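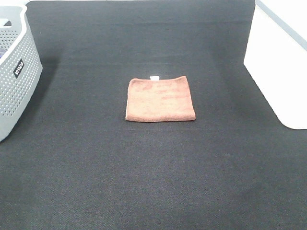
Harawira home help project
Progress report to the Detham fund
March 5, 2020

We held our first open day at the Broltow workshop and I am very pleased to be able to report on it. You asked for a short account of how it went, how the laundry work is coming along and where the money stands, so I have taken those in turn.

The open day

We opened the doors at ten and had people through until late afternoon. The turnout was far better than we had planned for (we ran out of chairs before the first talk, and the biscuits didn't see lunchtime). Most visitors came from the streets nearby, with a good group from the day centre and several families. Joaquín Orellana gave the welcome and then did most of the talking at the bench, and Misaki Tsuchiya looked after the arm and its software, which we call Destine.

We gave three talks, each followed by time at the bench. The second one overran badly, all because of questions, and we let it. People wanted to know how the arm tells one towel from another, what happens if a child puts a hand in the way, and whether it could manage a fitted sheet. Joaquín's answer to the last was "not yet, and neither can I", and that got the biggest laugh of the day.

The laundry task

For the demonstration we kept to household things that everybody knows: folded towels, a laundry basket with cloths in it and a white container, set out on the dark mat. The job is to pick up a folded towel and put it away without spoiling the fold. It sounds like very little! A towel is soft, it gives when you press it, and it never sits quite the same way twice, so the arm has to look again each time before it closes its fingers.

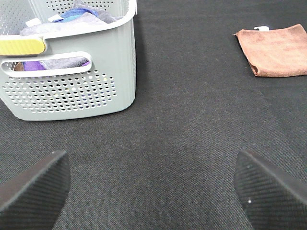

What visitors saw on the screen

Misaki had the idea of putting the view from the wrist up on a large screen beside the bench, and it was the best decision we made. Visitors could follow the fingers from close to, and the people at the back had as good a view as those at the front. One lady from the day centre stayed for all of the talks and gave us a running commentary from her seat.

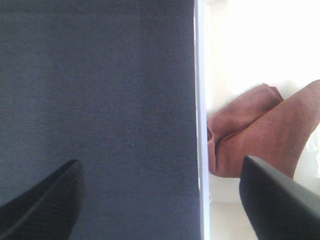

Wrist view during the towel demonstration, with the fingers apart and the folded towel to the right.

Misaki also showed how the same task looks from the fixed camera, and why we use both. The fixed one is good for finding things on the mat. The wrist one takes over for the last part of the reach, when small errors start to matter, and we had a lovely long talk with two college students about how the changeover between them is handled.

We still have work to do on the approach. Destine is cautious when a towel lies close to something tall, and it can spend a long while making up its mind. I would sooner have that than a knocked-over basket, but it does make for some quiet stretches in front of an audience.
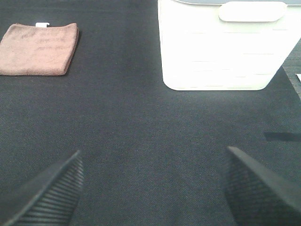
Misaki would like to spend the spring on exactly this, with the towel placed at different distances from the container, and I have agreed to it. She also wants to try thinner cloths, which slide about more.

Money

The open day cost £1952 in all, against the £2139 you set aside for it. The difference has stayed in the project account and I would like to put it towards a second screen, if you are happy with that. We have £3488 left for bench work, and spending there is on plan.

What comes next

We would love to hold another open day in May, with shorter talks and much more time at the bench, as that is what people asked for on the way out. Joaquín is already sketching a layout with room for more chairs. Please do come if you can. Could you let me know about the screen before we fix the date? I will send the visitor comments separately once they are typed up.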